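About the Club

Vasylenko Robotics Club is an after-school club at Bronetti High School. We meet in the old print shop behind the gym, and membership is open to any student in grades nine through twelve. There is no tryout and no fee. Students who have never written a line of code are welcome, and most of our members start that way.

The club began as a single bench and one arm on loan from the science department. It now runs three project groups. One builds wheeled robots for the spring league, one designs parts for the other two, and one works with tabletop arms. This page is mostly about the arms group, as it is the one we get the most questions about.

What the Arms Group Does

The arms group trains a pair of arms to handle everyday things. The robots used on TV tend to weld car doors or stack boxes. We picked household jobs instead: putting away groceries, folding a towel, clearing a table. The main project this year is called Pruvorus, and its task is bagging fruit. The arms have to open a thin plastic shopping bag and load it from a basket.

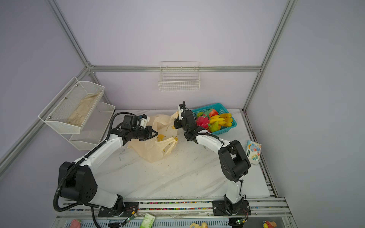

A student drives both arms by hand through the whole task while the computer records the joint positions and the camera views. One run from start to finish is an episode. The group has saved 1,160 episodes of the bag task so far, and almost 300 more were thrown out during review for dropped frames or a bumped camera. Students do the review themselves, working in pairs.

The recorded episodes are used to train a model, and the model is then tested on the same table. Test results go in the lab notebook whether they are good or bad. Handling the bag is the hard part. Thin film folds over on itself, sticks together, and never sits the same way twice – a bag that was easy to open on one try can take several minutes on the next. New drivers spend their first two weeks on bags alone before they are allowed to record. 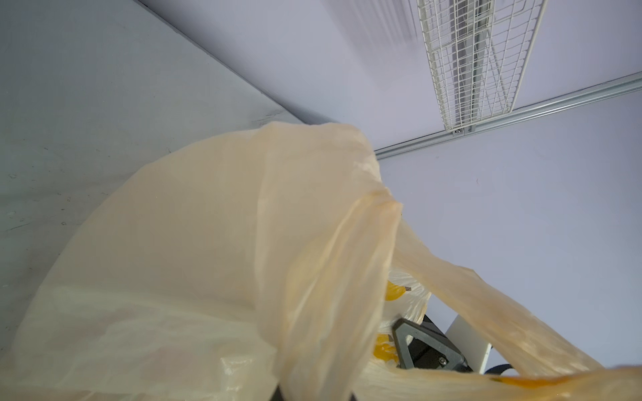 The bag task from a gripper camera, with a handle pulled tight.

How We Are Organized

Each project group has a student lead, a build lead and a data lead. Leads are chosen in May for the following year. The data lead keeps the episode list, names the files, and decides with the adviser when a batch is ready for training. The build lead is in charge of the arms, the rails, the cables and the tool cabinet.

Members sign up for table time in two-hour blocks. Two people must be at the table whenever the arms are powered – one driving and one at the stop switch. Safety glasses are worn in the shop at all times. New members complete a short safety course and a wiring check before their first block.

We ask for one regular afternoon a week from each member. Wednesday is the full club meeting, which starts at 3:30 with a short report from each group. The shop closes at 6:00.

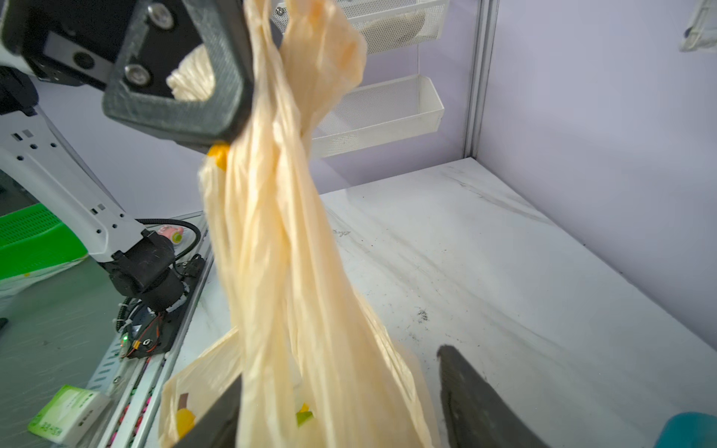 Competitions and Events

The wheeled group competes in the regional league and has made the final round twice. The arms group enters the Flevholm Student Manipulation Challenge, an annual meet for high school and community college teams. Teams get a table, a set of objects and 5 attempts. Points are given for finished tasks and taken away for dropped items or any touch by a person. We placed in the middle of the field in our first year and a little higher in our second.

We also run an open house each July for middle school students and their families. Visitors can drive an arm with a member standing by.

Equipment and Supplies

Practice objects come from a Flevholm list of approved items, plus whatever we add to make the task harder. Toy food works well as it does not spoil and keeps its shape from one month to the next. The fruit basket is kept deliberately mixed, so the model has to deal with awkward shapes such as the big bunch of bananas or the red dragon fruit with its curling green tips. We replace the bags often and keep the worn ones for driver training.

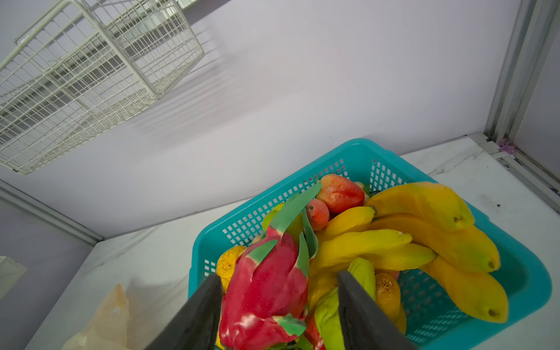

Funding for the club comes from the school activities budget and from our fall parts sale, which brought in $2,029 last year. Most of that went to replacement motors and a second computer for training. The rest is set aside for travel to Flevholm. We also accept used toys and kitchen items, and the basket can always use more fruit in odd shapes. Bananas are well covered, and so is anything red. Please drop donations at the main office, marked for the robotics club.

Joining

Students can join at any point in the school year. Come to a Wednesday meeting, pick up the permission form at the door, and return it signed before your first shop block. Students who join after winter break usually start with the parts group and move to a table when a block opens up. Parents with questions may leave a message for the club adviser at the Bronetti main office.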